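跳绳的绳体材料、绳长与轴承：一份整理笔记

跳绳的结构很简单：一根绳，两个手柄，绳与手柄之间有一个转动副。三者各自的参数都会影响转速上限、手感和损坏方式。过去几年我在 Binisholm 的一间团课教室带课，器材的采购和维护也归我管，陆续记了一些东西，九月换季清点时重新整理成这一篇。内容偏器材，不讲动作教学。

一、绳体

绳体决定线密度，线密度决定甩绳时手上感受到的张力。绳在空中近似一条绕轴旋转的柔性曲线，张力大致与线密度成正比，与角速度的平方成正比。所以同样的转速下，重绳的反馈明显，轻绳几乎没有感觉；而要把转速提上去，重绳对前臂和握力的消耗增加得很快。空气阻力另算，它主要与绳的直径和表面有关，和质量没有直接关系。粗而轻的绳最吃亏，张力不足，阻力又大，顶部会向后弯，落地点滞后，初学者常把这种滞后误认为自己节奏不对。

常见的几类：

PVC 实心绳。密度适中，价格低，可以直接剪短。缺点是有记忆效应，盘着存放久了会保留弯折，低温下更明显。冬天拿出来先用温水泡几分钟，拉直晾干再用。室内木地板或橡胶地垫上磨损很慢，水泥地上磨损快，磨痕集中在中段触地的那一截。

包胶钢丝绳。直径小，阻力低，适合追求速度。包胶层磨穿以后钢丝外露，继续用会断丝，断丝会扎手，也会划地板。打在小腿上比 PVC 疼得多，不建议给第一次上课的人用。

编织绳。棉、涤纶或丙纶都有。质地软，打到身上不疼，转速上不去，吸汗以后线密度会变，同一根绳在一节课的开头和结尾手感不同。两端容易散，热熔封口只对化纤有效，棉绳要缠线。

竹节绳（珠节绳）。尼龙芯外套塑料管节。形状保持得好，触地声清楚，适合听节奏。管节会裂，裂了单独换即可，留一小袋备件。在共用墙体的教室里噪音是个问题，Valamside 那边楼下有住户，晚上八点以后的课我们就不发这种。

二、绳长

最通行的量法是单脚踩住绳的中点，两手把绳拉直，看绳端到身体的什么位置。初学到腋下，熟练以后到胸口下缘，做双摇的人会更短。这个量法有两个误差来源。第一，踩绳时脚的位置是否真在中点，很多人不检查。第二，手柄长度差别很大，长柄相当于给绳加了一段刚性延长，所以应当量到绳与手柄的连接处，不要把手柄算进去。

绳偏长的后果是弧顶过高、触地部分过长，绳在地面上拖行再弹起，节奏被打乱，使用者会不自觉地把双手向外张开来缩短有效长度。绳偏短的后果是必须弓背或收腿过高。看学员的手肘就能判断，手肘离开身体两侧很远，先查绳长，再谈动作。

调长度时每次只剪 2 厘米。剪多了接不回去。锁扣式的绳可以先把余量留在手柄外面试两节课，确定以后再剪。余量不要在手柄内打太多结，结会蹭到内壁，增加转动阻力，声音也难听。

三、手柄与转动副

低价手柄的转动副就是绳端打结，卡在手柄顶端的孔里，绳在孔里打滑转动。摩擦大，孔缘会把绳磨细，断绳多半断在这里。好一点的做法是加一个塑料衬套，再往上是滚珠轴承。单轴承和双轴承在低速下差别不大，转速高时双轴承更稳，轴线不容易晃。

绳从手柄出来的角度也要看。轴向出绳的，绳在出口处需要弯折将近九十度，疲劳集中在这一点。侧向出绳的（出口与手柄垂直，整个头部旋转）弯折小，绳寿命长，但头部是活动件，摔几次会松。

握把材料方面，泡棉吸汗、握感软，会老化掉屑，不能用酒精反复擦。硬塑料好清洁，汗多时打滑。硅胶介于两者之间，容易粘灰。团课共用的话我倾向硬塑料，清洁时间是实际成本。泡棉握把的绳我们也有，擦拭改用稀释的中性洗涤剂，擦完要敞开晾，不能马上收进箱子。

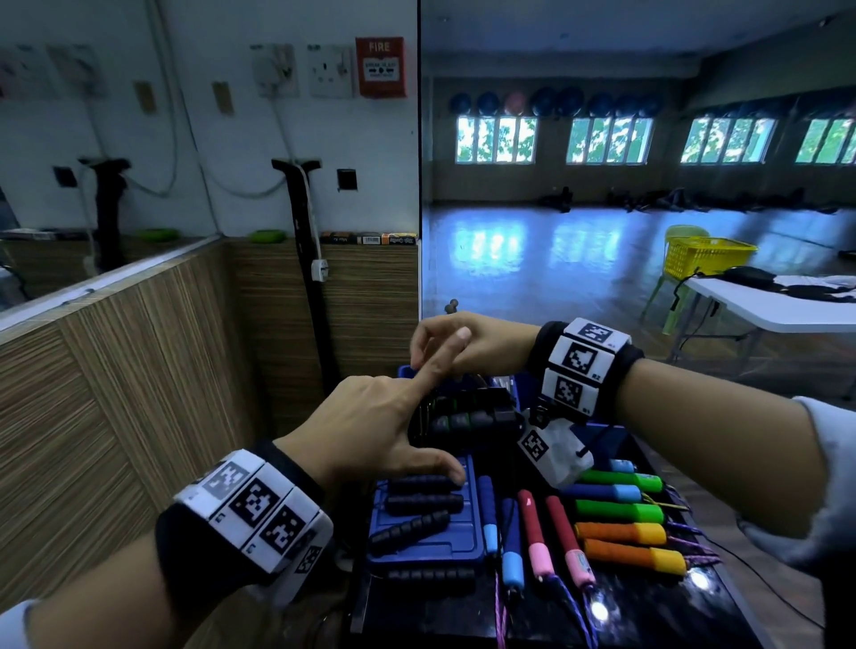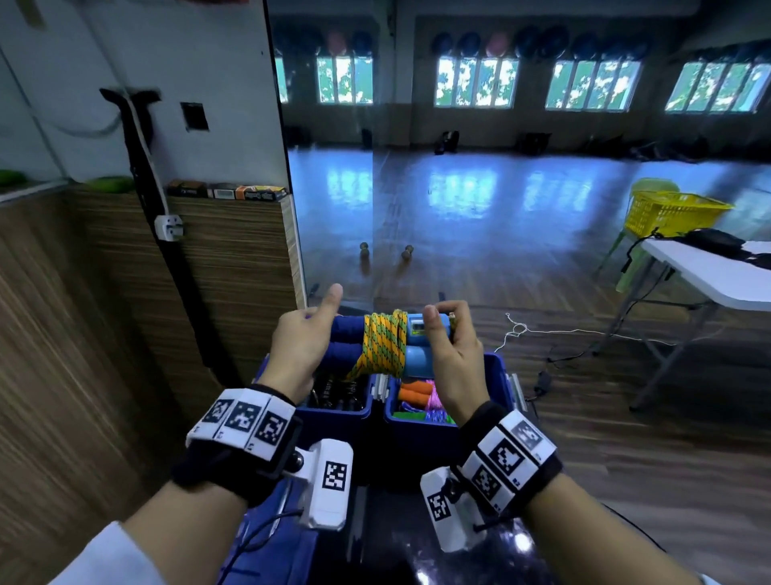

第二张：收束好的跳绳，绳体绕在手柄中段；下方是两个深蓝色塑料箱。

四、计数器

计数手柄分机械和电子两种。机械的用齿轮拨数，绳头每转一圈推一格，不用电，缺点是齿轮磨损以后会漏格。电子的多数是磁铁加干簧管或霍尔元件，转动部分带磁铁，每经过一次产生一个脉冲。

两种方式计的都是绳头的转数。因此：

绊绳以后重新起绳，多半会多计一次或者少计一次，取决于磁铁停在什么位置。
双摇每跳一次计 2。
手柄空转也会计数，拿在手里晃几下数字就会变。
转速很高时，干簧管有可能来不及断开，出现漏计。霍尔元件没有这个问题。

我拿几种手柄和人工计数对过。正常单摇、连续不绊的情况下，误差小到可以忽略；一旦有绊绳，误差主要由绊绳次数决定，和器材档次关系不大。Aldo Bellini 认为团课里干脆不该用计数手柄，学员低头看数字，颈部前倾，节奏也断。我的看法是按时间分组的课确实用不上，按次数分组的课可以用，规定跳完再看。

电池基本是纽扣电池。长期不用应取出，漏液会腐蚀触点。触点发绿时用棉签蘸白醋擦，再用清水棉签擦一遍，晾干。

五、收纳

收纳方式对绳的寿命影响比多数人预想的大，对下一节课的准备时间影响更大。一堆绳直接扔进箱子，取用时要解开，二十个人的课能耽误好几分钟，解的过程中又会把绳拉出死折。

试过的办法有以下几种。

悬挂。绳对折，手柄朝上挂在钩上，绳体自然下垂。对绳体最好，没有记忆弯折。占墙面，钩子的间距要够，否则相邻的绳还是会缠。PVC 和钢丝绳优先用这个办法。

手柄并拢缠绕。两个手柄并在一起，绳体绕在手柄外面，绳尾从最后一圈下面穿过去。单件体积小，可以直接入箱，互相不缠。适合编织绳。钢丝绳不能这样绕，弯曲半径太小，会留下永久变形，展开以后像弹簧。

大圈盘绕加魔术贴。圈的直径不小于一掌，魔术贴扎在手柄一侧。通用，麻烦在于魔术贴总是丢。Trinity Crenshaw 把魔术贴一端缝死在收纳袋上，丢失的问题基本解决，代价是绳必须回到固定的袋子里。

麻花辫式。把绳像钩针起针一样连环打套，一拉就散。快，但只适合软绳，而且要求每个人都会打，否则混进一根打错的，一拉就成死结。

箱子本身选浅的。深箱底部的东西没有人会去拿，上层的绳磨损很快，下层的几乎是新的，等于一半库存闲置。如果只有深箱，就定期上下倒一次。我用的办法是每次课后回收的绳一律放进另一个箱子，前一个箱子取空再对调，自然就轮换了。

六、检查与报废

每次清点按下面的顺序过一遍，一根绳用不了一分钟：

1. 绳与手柄连接处，向外用力拉一次，看是否滑动。
2. 出绳口处绳体有无变细、发白、裂纹。
3. 中段触地部分的磨损，包胶绳看是否露丝。
4. 手柄头部转动，听有无沙声。
5. 端盖是否拧紧。端盖脱落以后里面的结或锁扣会飞出来。

第一、第二、第三项任一不合格，停用。第四项有沙声，可以拆开用压缩空气吹，再上一滴轻质油，不要用重脂，黏滞会让绳头发涩。第五项可以当场处理，滴一点低强度螺纹胶，别用瞬干胶，以后拆不开。

换绳体时两根手柄要配对记录。不同批次的手柄重量有差别，混配以后左右手张力感觉不一致，多数人说不清哪里不对，只会说这根绳不好用。我们曾经把两批混过，花了一个下午重新称重配对。后来在手柄底部点漆，每批一个颜色，入库的时候就点好。

七、地面

地面对绳和对膝踝都有影响，只说绳的部分。橡胶地垫表面摩擦系数高，绳触地时速度损失明显，弹起也高，轻绳尤其受影响。木地板反馈清脆，磨损小。涂装水泥地磨损最大，PVC 绳每周用五次，中段一季就能看出扁平。瑜伽垫不适合跳绳，太软，绳会陷入，垫面也会被抽出痕迹。Benjamín Yáñez 建议在水泥地上铺一层薄的硬质 PVC 地板革，我试了 3 个月，绳的磨损下降很多，地板革自身有划痕，更换成本比换绳略低。面积大的教室未必划算。

以上没有涉及负重绳和长绳，负重绳的连接件受力方式不同，等我把手头几副用完再单独写。上次有人问 Hidier 的轴承能不能和别家手柄通用，外径一致，内孔差一点，需要加垫片，垫片用尼龙的就行。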